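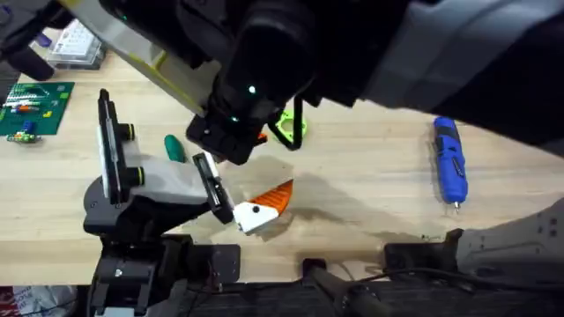
The handover failed at 809 cycles. Vy Châu wrote the number on the back of her hand, there being no paper within reach, and pressed the stop.

The two arms held still over the bench. They were supposed to reach 1000 without a person touching anything. Wutitz would not sign for the cell with less, and Wutitz had already moved the date once, to April.

"Did it drop?" Quang Ung asked from the other desk.

"No. It reported a drop."

He came over and looked. The lower arm still had the part in its fingers, orange ridges outward, the way it had started.

"So it's lying," he said.

"It's saying what the sensor says."

She pulled up the log. The upper arm had come in, read contact, and told its partner to let go. The lower arm had checked its own force reading and refused. Kvido Vrabec had written that check over the winter, and Bridunon had asked him twice to take it out, as it added time to every cycle. 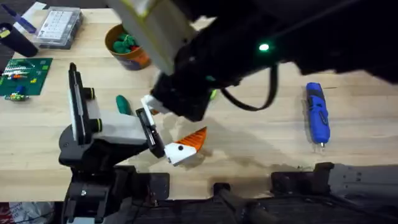
Vy scrolled back. There was the same false contact at cycle 800, shorter, too short to trip anything. There was another at 60. After that she stopped looking and read the column for cable load instead.

"It's the loop," she said. "When the wrist turns far enough, the cable pulls on the gripper and it feels like a grip."

"Tie it up, then."

"If I tie it up it pulls sooner."

Quang thought about that. "Nhi put her hand in there on Friday," he said. "To straighten a part. She said it let go early."

"Did she report it?"

"She told me."

Vy turned around in her chair. "What did you do?"

"I'm telling you now."

She locked out both arms and hung the tag on the switch. Then she opened a new report and typed the date, Sun 6 February. Under "Injuries" she put none. Under "Near misses" she put one, and Nhi Tăng's name, and left a line for the time.

"They'll want to know if we can finish the run tonight," Quang said.

"Tell them no."

He went out to the hall to make the call. She could hear him saying it, and then saying it again. She started on the section about the cable.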